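Wedport Water to Replace Aging Mains in Proltovwood

Wedport Water will begin replacing the oldest water mains in the Proltovwood district in September, the utility announced this week. The work will affect 672 homes and is expected to last seven months.

The mains, most of them cast iron, have been the source of repeated leaks in the past two winters. Crews will install 2,463 yards of new pipe, starting at the north end of Sakside Avenue and moving toward the river. Service lines will be reconnected one block at a time.

Residents will receive a printed notice at least two days before their water is shut off. Each shutoff is planned for the hours between 9 a.m. and 3 p.m. Households that rely on water for medical equipment should contact the utility in advance to arrange a temporary supply.
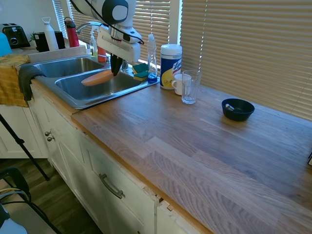

Once service is restored, customers are asked to remove the screen from the kitchen faucet and run cold water for several minutes before drinking it or cooking with it. Water may look cloudy for a short time. Customers should avoid using hot water or washing machines until the cold water runs clear.

Sakside Avenue will be reduced to one lane during working hours. Bus stops between the library and Mill Street will be moved to the east side of the road, and temporary signs will mark the new locations. Trash collection will stay on its normal schedule.

The contract was awarded to Butkienė Civil Works, which completed similar repairs near the Wedport harbor last year. The project will be paid for from the utility's capital fund - no change in water rates is planned this year.

A map of the work area and a block-by-block schedule are available at the Wedport Water customer office and at the Proltovwood branch library.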